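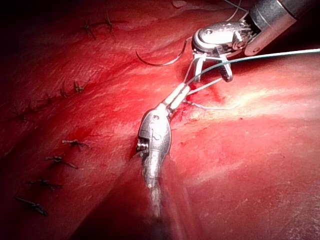
1/ OK so the tour routing is finally done and I can talk about it. Randa Aoun and I are taking the Dralora songs out in December, just the two of us, voice and upright piano and one very tired tape machine.

2/ We drove 2,166 miles last time and I swore never again. This one is 1,448 if we don't get lost, and we always get lost (remember the Pivton gig, where we loaded in at the wrong church?).

3/ Ticket news! The Fakhoury room holds 824, the biggest place we've ever headlined by a mile, and it's nearly gone. My mom wants six seats together. Mom, please buy them tonight.

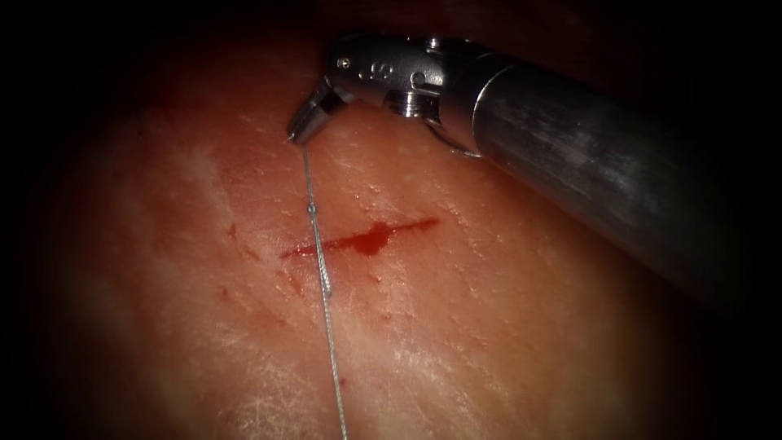

4/ Setlist stuff, for the people who keep asking. Yes to "Prornach," and we're doing the long version with the hummed ending. No to the Christmas one. Maybe to the cover, depends on whether Randa still likes it by then - she goes off songs fast.

5/ Aldo Cattaneo is opening every night except Wednesday. He plays a nylon-string guitar so quietly that you can hear people unzip their coats. Get there early and unzip your coat before he starts, I beg you. 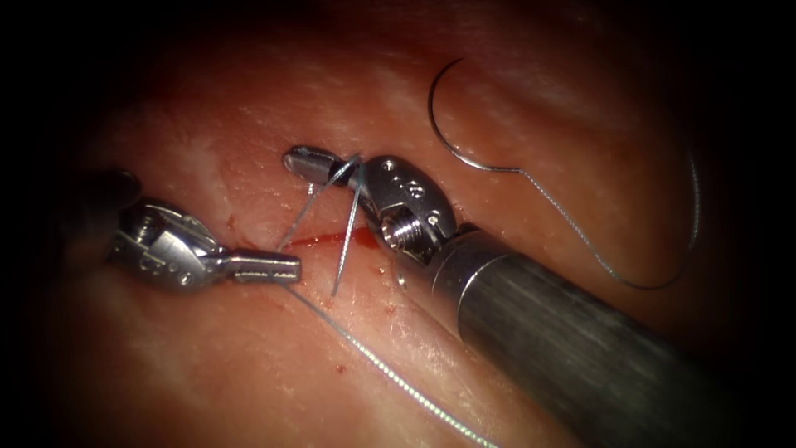 6/ Rehearsals have mostly been us fighting over the bridge in the second song. We cut the tape in the wrong spot, so now there's a gap you can hear and I've been trying to patch it by hand with a razor blade and splicing tape. I need what those two metal arms have, one coming in from the left and one from the lower right, both on the same stitch. My two hands can't agree on a half inch of tape.

7/ Merch: shirts, the lyric book, and the cassette with the two extra songs. The cassette is only at shows for now. I'll put whatever's left online after we get home and sleep.

8/ If you're coming, tell me which night and what you want to hear. I'm reading replies on the couch till Randa gets here at 7, then it's back to that bridge.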